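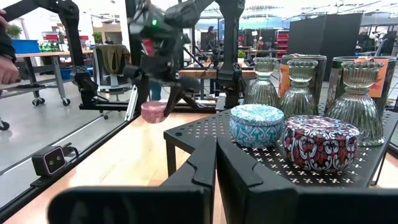
Why do people keep candle tins after the candle is gone? Mostly on account of the lid. A tin with a lid that still fits is a container, and a container can always be said to be waiting for something.

Figure 3. Decorative tins and ribbed glass holders on a perforated black shelf, with a small pink patterned tin on the wooden tabletop to the left.

4.2 The shelf and its overflow

Of the 366 households that returned our August inventory, most had what we came to call a display riser: a low platform, set on top of a surface that was already perfectly capable of holding things. Respondents bought risers to save space. The riser then filled up, and the table it stood on went on filling at the old rate. We had expected some relief underneath or alongside. Lindgren's earlier study of mantelpieces (the Onishi survey) found much the same with corner brackets, and he was more surprised by it than we were.

The arrangement in Figure 3 follows a pattern we met often enough to give it a code in the data sheet. Low, patterned things go to the front, where the lids can be seen. Glass goes behind. Tall jars go at the back, like the tall children in a class photograph, with their orange labels showing past whatever stands before them. Respondents rarely described this as a decision. Asked directly, they said that things had "ended up" where they were, a phrase that appears in the interview notes so often that our transcriber in Movham began abbreviating it.

Pattern is treated more strictly than height. A blue and white tile-like floral and a dense red and navy scrollwork have little to say to each other, yet owners put them side by side without hesitation, on the principle that two busy things make a set. Plain tins did badly. They were moved to drawers, where they held buttons, or to the garage, where they held screws, and in neither place were they counted by their owners as candle tins any longer. (We counted them. This caused some friction.)

The tin that stands off the shelf deserves separate treatment. In the coding scheme it is an outlier, and we recorded it wherever an item of the same family stood on the table within reach of the riser but not on it. Owners offered three accounts of outliers: that the item was on its way up, that it was on its way down, or that it had always lived there and we were the first to object. Return visits to the Vitico apartments gave no support to the first two. Outliers stayed outliers. One had been "on its way up" through two changes of tenant.

Glass holders raise a different problem, that of the graded set. Ribbed goblets with beaded rims tend to be shown in more than one size, and the owner must choose whether to line them up by height or to let the largest stand wherever it will fit. Pornora households favored the line. Elsewhere the largest went to one end and the matter was considered closed. We found no link between either habit and whether a candle was ever lit in them, a question that about 50 respondents declined to answer and several seemed to find rude.

In total the inventory lists 2816 candle containers of all kinds. We had planned to report them by age, but few owners could date a tin, and those who tried did so by reference to the person who gave it to them — often someone they no longer saw. Gifts made up the patterned end of the collection almost entirely. Desmond Lindgren has suggested in correspondence that a decorative tin is bought to be given and kept so as not to have been thrown away, and we can't improve on that except to note that he owns several himself.

The next section turns to windowsills, where the same objects are found in worse light and with more dust.

14 shares · 2 comments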